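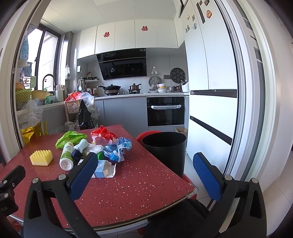 On Jun 7, 2025, a subscriber in Vusberg wrote:

Does anyone on this list clear the kitchen table and have it stay cleared? I wipe ours down after supper, and by breakfast it has grown a new crop of wrappers. My other half says half of it is "still good." Please advise on what counts as still good.

My rule is that if it held food and the food is gone, it's trash. Tissues are trash on sight. Bottles get picked up and shaken, and if nothing sloshes, out they go. The sponge goes back to the sink, where it will stay until somebody wants it at the table again.

The gray area is packaging with ambitions. Take those stretchy foam nets that come on fruit. 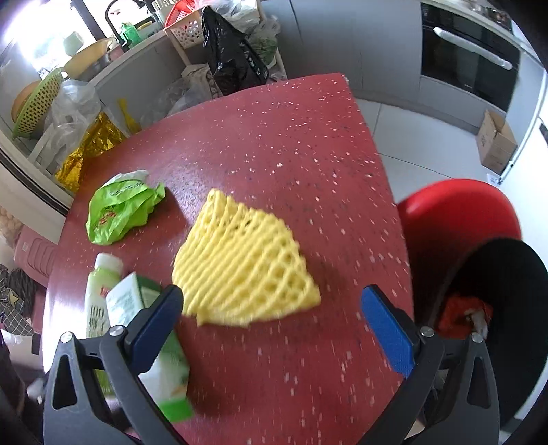
I saved them from March on, convinced they would protect something. By the time I gave up I had 60 of them protecting each other in a drawer. Same goes for plastic bags, though I do keep the ones big enough to line a trash can and sound in the bottom. The crinkly little ones get no hearing.

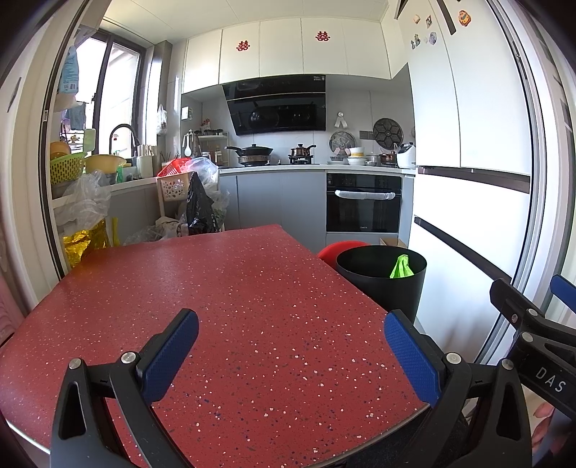 Walerard Home-Keeping List, Vol. 8, No. 40

As for method, I bring the can to the table. Carrying scraps across the room one at a time is how you end up reorganizing the spice shelf at midnight. Put a fresh bag in first, fold it well down over the rim, and start with the crumpled stuff, which takes up the most room and has the fewest defenders.
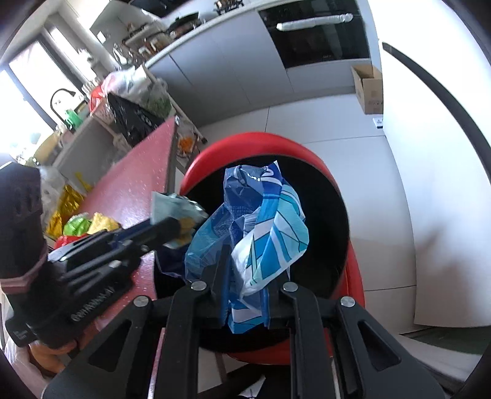 Unopened snacks are a separate matter and I leave them out of it. Moving them to a cupboard has been tried in this house and was taken as an act of war. Greens go in the fridge before anything gets set on top of them.

The Prendergast folks swear by a basket for undecided items. We had one. It's still undecided.

Posted to the list from Plunov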